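Muting People You Like: Frequently Asked Questions
Last updated Wednesday, September 17, 2025
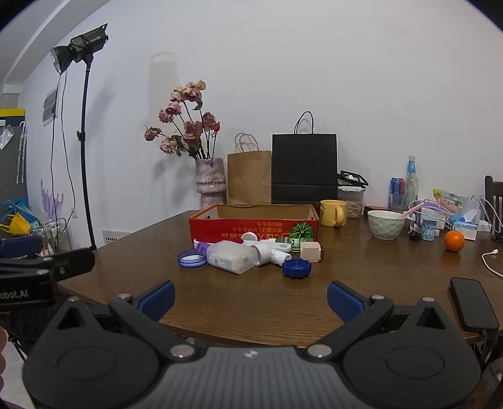 Matilde Godinho wrote in to ask whether she's a bad person for muting her own sister, and would I please answer before Sunday lunch. No, Matilde. Pass the potatoes and say nothing.

Will they know I muted them?
On most sites, no. They may work it out when you fail to congratulate them on the new kitchen.

What's the difference between mute, unfollow and block?
Mute means you're still friends on paper. Unfollow means you're friends until somebody checks. Block is a declaration of war, and you'll be asked about it at a wedding.

Does Mutard do this for me?
It hides posts by keyword. I put in "journey" and "blessed" back in April and lost 726 posts in a week, one of them my own.

My cousin posts the same gym selfie every morning. Is that enough of a reason?
Yes.

How many friends should I have?
Florêncio Pinheiro has 3,539 and couldn't name a dozen of them without scrolling. I'm under 1,000 and would still cross the street to avoid most of them.

Can I mute a group chat?
Please do. Set it to "always" — the eight-hour option only delays the pain until breakfast.

What if I miss something important?
Somebody's mother will phone you.

Should I announce that I'm taking a break from social media?
Clementina Teixeira did, in four paragraphs, and came back the same evening to read the comments. Just go.

Have you muted me?
I don't discuss individual cases. Sheena, stop asking.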